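Stesholm Building, Unit B
Monthly Safety Walk-Through, November
Completed checklist with comments

Marks used: OK, FIX (someone has to do something), WATCH (someone has to keep worrying). Comments are mine. Tenants who disagree may write their own on the clipboard by the mop sink, where the pen used to be.

ENTRANCE AND STAIRS

1. Front door opens fully and closes by itself
OK. It closes by itself with real conviction. The closer could be turned down a little before it takes somebody's heel off. Adjusting screw is on the left end, quarter turn at a time.

2. Mats flat, no curled corners
FIX. The mat inside the door has curled at the same corner since spring. I have flattened it, and it has come back up. New mat, please, with the rubber edge.

3. Stair treads and handrail
WATCH. Treads are fine. The rail moves at the bottom bracket if you lean on it, and leaning on it is the whole idea of a rail. Bracket screws tightened on the spot. If it loosens again, the plug behind it is shot and we'll need to open the wall.

4. Stair lighting
OK. Both fixtures working. The upper one takes a moment to make up its mind.

EXITS

5. Exit route clear, full width
FIX. Two bicycles, a folded table and a box marked "Birnstead returns" in the back hall. The hall is an exit. It has a sign over it saying EXIT. Bikes go on the rack outside, the table goes wherever it came from, and the Birnstead box goes back to Birnstead, which I assume was the plan.

6. Rear door opens from inside without a key
OK. Tried it three times. Sticks slightly in damp weather but opens with one hand.

7. Exit signs lit, battery test
OK at the front. FIX at the rear - pressed the test button and the sign went dark and stayed that way until I let go. Battery is done.

8. Evacuation map posted and current
FIX. The map shows a wall we took down. Anyone following it will be very surprised. Unit is listed on the map as 1,038 square feet, and I have no quarrel with that part.

FIRE

9. Extinguishers in place, gauge in the green, tag signed
OK for the kitchenette and the stairs. The 20-pound one by the loading door was in place, in the green, and behind a stack of pallets. Pallets moved. Marked FIX anyway so that it goes on the record.

10. Smoke detectors
OK. All sounded. One tenant put his headphones on and kept working, so I'm also marking the tenant as WATCH.

11. Nothing stored within 18 inches of sprinkler heads
WATCH. The top shelf in the supply closet is close. Paper towels are the offender. They are light, which is why they end up on top, and they burn nicely, which is why they shouldn't.

12. Heater area clear
OK. The tape on the floor is working. I had my doubts about the tape.

ELECTRICAL

13. Panel accessible, door closes, circuits labeled
WATCH. Accessible, closes, and labeled in four kinds of handwriting. Breaker 9 is labeled "NOT THIS ONE." It runs the water heater. Relabeled.

14. Extension cords
FIX. Count of permanent "temporary" cords is up again. The orange cord along the north wall has been painted over, and I would call that settled residence. An outlet is needed there. Get a price from Waweru Electric when they come for the exit sign.

15. Outlets near water have working GFCI
OK. Tested and reset. The one by the mop sink needs a firm thumb.

16. Meter room
OK. Dry, locked, reading 1,291. No wasps this month.

STORAGE AND LIFTING

17. Pallet rack load signs posted
OK. Sign says 2,000 pounds per level. The sign is new and easy to read, so I look forward to hearing that people didn't see it.

18. Rack uprights free of dents, anchors tight
WATCH. Small dent on the aisle side, low down, same as last month. Circled in marker with the month beside it. If it grows past the circle we unload that bay.

19. Ladders
FIX. The Dranell stepladder has lost a rubber foot and now stands like it's waiting for a bus. Tagged and taken out of use. Please leave the tag on. The last tag turned up as a bookmark.

20. Hand trucks and carts
OK. One squeaky wheel, oiled.

WORK AREAS

21. Eye protection available
OK. Six pairs on the hooks. Four are scratched badly enough to count as blindfolds, so I've ordered more.

22. Screws and mounting hardware checked for tightness
OK. Screwdriver goes back in the drawer labeled SCREWDRIVER. It was in the one labeled TAPE.

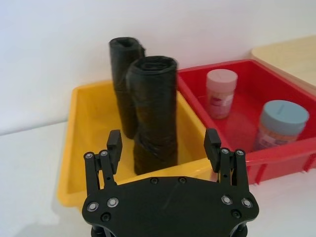

23. Floors swept, spills dealt with
WATCH. Swept, yes. Under the benches, swept in spirit.

24. First aid kit stocked
FIX. Plenty of eye wash and burn gel. Adhesive bandages are down to the tiny round ones. Whoever is using the big ones, I hope you're all right, and please tell me when you take the last.

KITCHENETTE

25. Microwave clean, door seals
OK on the seal.

26. Refrigerator temperature
OK. There's a container on the bottom shelf that I didn't open. It leaves on Tuesday, with or without its owner.

27. Coffee maker switched off at end of day
FIX. Found on at 7:40 in the morning with an empty pot. A timer plug costs less than a new kitchenette.

OPEN ITEMS CARRIED FORWARD

Rear exit sign battery
North wall outlet
Evacuation map, with the actual walls
Stepladder foot, or stepladder
Front mat
Pen for clipboard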